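首页 课程 讲义 习题 下载 关于
搜索本站 请输入关键词 搜索
最后更新:四月

化妆品与日用粉体工艺 课程讲义
第六讲 压粉制品:从配方到压制

本讲接着上一讲的粉体表面处理,讨论压制类粉制品的组成、混合、压制和检验。课前请读完讲义第五讲的吸油量一节。 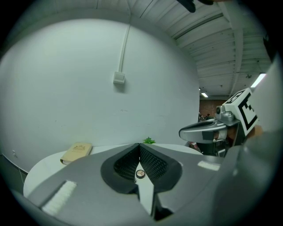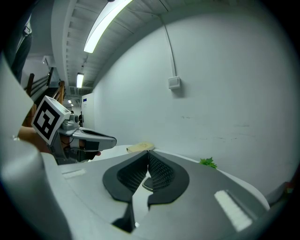
讲义第 14 页

一、基本组成

压粉由三部分构成:填充剂、着色剂、粘合剂。填充剂占比最大,常用滑石粉、云母、高岭土和二氧化硅。滑石粉滑爽,易铺展,但压制时容易分层;云母透明度好,片径越大光泽越明显;高岭土吸油吸汗,用量偏高时肤感发涩。

着色剂以氧化铁红、黄、黑为主,米色和棕褐色系基本靠这三种颜料调配,再用二氧化钛调整遮盖力。同一盒内做几个相近色块时,先定中间色,再向深浅两侧调整,这样各块的填充剂比例可以保持一致,压制参数也不必分别摸索。

粘合剂分干、湿两类。干粘合剂常用硬脂酸锌、硬脂酸镁。湿粘合剂为油脂和酯类,硅油也归在这一类。油相过少,粉块一碰就碎;油相过多,表面会结一层硬壳,粉扑取不下粉,习惯上叫“结油块”。

二、混合与粉碎

先将填充剂与颜料预混,再过粉碎机打散颜料团聚。颜料没有打开的批次,外观看着均匀,用指腹一抹就出现色条。检查方法:取少量粉放在白纸上,用刮刀压平后拖一道,观察有无深色条纹。

油相在粉碎之后喷入。喷入时搅拌不能停,喷完继续混合,然后过筛。珠光颜料最后加,只做低速混合,不再过粉碎机,避免片状结构破碎后失去光泽。

本课程实验用的混合机为 Preden 台式机,主轴转速设定为 2000 转/分。加油阶段可升至 3000 转/分,时间不宜长,注意锅壁升温。珠光料入锅前先降速,具体转速见实验指导书。

三、压制

压制前确认三件事:铝盘无变形,模具无残粉,压布平整。粉料填入后刮平,先轻压排气,再主压。一次压到位容易把空气封在粉块里,脱模后表面鼓起或出现环形裂纹。

多色块拼合的产品有两种做法。一种是各色单独压在小盘里,再用胶固定到盒内,各块之间有明显边界,换色方便。另一种是用分隔模在同一盘内分格填粉,抽去隔板后一次压成,边界处颜色直接相接。后一种做法要求各色粉的松密度接近,否则密度低的一格压后偏软。扇形分格的尖角部位最难填实,填粉时应从尖角向外缘推。

四、检验项目

1. 跌落试验。按指导书规定的高度平落,检查有无碎裂和脱盘。
2. 硬度。取粉块中心和边缘各测一点,两点差值过大时,重新检查填粉是否均匀。
3. 取粉性。用粉扑以相同力度擦拭,看取粉量和表面是否起壳。
4. 色差。与标准样在同一光源下目视比对,再用仪器读数。膏体比色用的玻璃板不适用于本项。
5. 耐热。放入恒温箱后取出,恢复室温再看表面有无渗油。

五、案例:Pememel 批次

Jirnodetti 实验车间试制的 Pememel 粉饼,批号 2929,首轮跌落后边缘掉粉。配方没有改动,排查后发现湿粘合剂喷嘴堵了一半,油相分布不匀,锅底粉料偏油而上层偏干。更换喷嘴并把加油后的混合时间延长到约 14 分钟,复测通过。

写报告时,配方、设备和操作三方面的原因要分开列,不要只写“粘合剂不足”。

六、作业

(1) 某配方滑石粉用量较高,压制后侧面出现水平裂纹。写出两种可能的调整办法,并说明对肤感的影响。
(2) 用氧化铁红、黄、黑和二氧化钛设计三个相邻的米褐色,列出各自的颜料比例,总颜料量保持不变。
(3) 阅读 Leung 教学资料库中“粉体松密度与振实密度”一篇,摘录测定步骤,下次实验课带来。

实验报告于下次实验课上午九点前交到讲台,迟交按平时成绩规定处理。下一讲为散粉与定妆粉,需预习流动性测定和静止角。

上一讲 返回目录 下一讲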